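Runthorpe Household Robotics Programme
Guidance for participating workshops and homes

How to judge whether a chore can be given to a machine

Purpose of this guide

This guide sets out a simple method for deciding whether a household or shop-floor chore is ready to be handed to a robot arm. It is intended for workshop supervisors, housing staff and members of the public who have joined the programme at the Runthorpe or Tresstead site. No technical training is needed. Allow one morning for each chore you wish to assess.

The method was drawn up by Pallavi Katiyar and Wolfram Bauerfeind and revised in June after comments from the partner workshop in Bragança.

Before you begin

You will need a notebook, a watch and a person who already does the chore well. You should also have the programme's record sheet, which can be collected from either site office. Do not choose a chore that involves open flame, mains wiring or lifting a person. These are outside the scope of the programme.

Step 1. Write the chore down as a person would say it

Use one short sentence, such as "clear the bench" or "put the cutlery away". Then ask the person who does the work to carry it out at a normal pace while you note each separate action. Supervisors are often surprised by the length of the result. At Tresstead, "clear the bench" was recorded as 24 separate actions, several of which the joiner did not recall having done.

Step 2. Mark the actions that depend on judgement

Go through the list and mark every action where the person had to decide something: whether an item was rubbish, which drawer it belonged in, how hard to pull. An action with no decision in it is a fair candidate for a machine today. An action with one clear decision may be. Where several decisions depend on each other, the action should be left with a person for the present.

Step 3. Look at the objects

List what has to be picked up and note the following for each item.

Thickness. Flat items lying on a flat surface are difficult for a two-fingered gripper, which needs an edge to close upon.

Stiffness. Cloth, cable and paper change shape when held. Most arms available to the programme do not handle them dependably.

Overlap. An item that rests on another cannot always be lifted without moving the one beneath. The order of picking then becomes part of the chore and must be added to your list from Step 1.

Balance. Tools with a heavy head and a light handle tend to turn in the grip. Record where a person takes hold of them.

Step 4. Look at the light

Shadows are a common source of error. A camera may take the edge of a shadow for the edge of an object, particularly on a surface with a strong pattern. Carry out your assessment under the lighting that will be used for the work itself, and repeat it if the work is done both in daylight and in the evening.

Step 5. Try the chore in simulation

Both sites can prepare a simulated version of a bench or worktop. Apply to Genivaldo Mendonça at Runthorpe, enclosing your record sheet. Simulation allows the same arrangement to be attempted many times without damage to tools or furniture. Please ask for untidy arrangements as well as tidy ones. A machine that manages only a tidy bench has not been shown to do the chore.
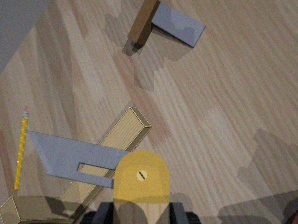 Simulated bench: the gripper at a slotted plate lying across a plank, with a pencil beside it and a bladed tool further up the table.

Ask for 40 attempts. For each, record whether the item was grasped, whether it reached the correct place and whether anything else was disturbed. Count an attempt as a success only when all of these are satisfactory. A simulated result does not replace a trial on a real bench, where friction, dust and wear will all have an effect.

Step 6. Reach a decision

Assign the chore to one of the groups below and enter it on the record sheet.

Ready: the machine may do the work with a person in the building.
Ready with help: a person sets out the items and the machine does the remainder.
Not ready: the chore stays with a person and is reviewed after 4 months.

In the current round, most sorting of rigid items in known places has been entered as ready with help. General tidying has been entered as not ready at both sites. Jussara Camargo, who reviews the sheets, asks that assessors do not move a chore up a group on the strength of a single good session.

Sending in your results

Completed sheets should be returned to the site office with the list from Step 1 attached. A second assessor will repeat Steps 2 and 3 separately. If the 2 assessments differ, the lower group applies until the matter has been discussed.

Questions about the record sheet should be addressed to the Runthorpe office.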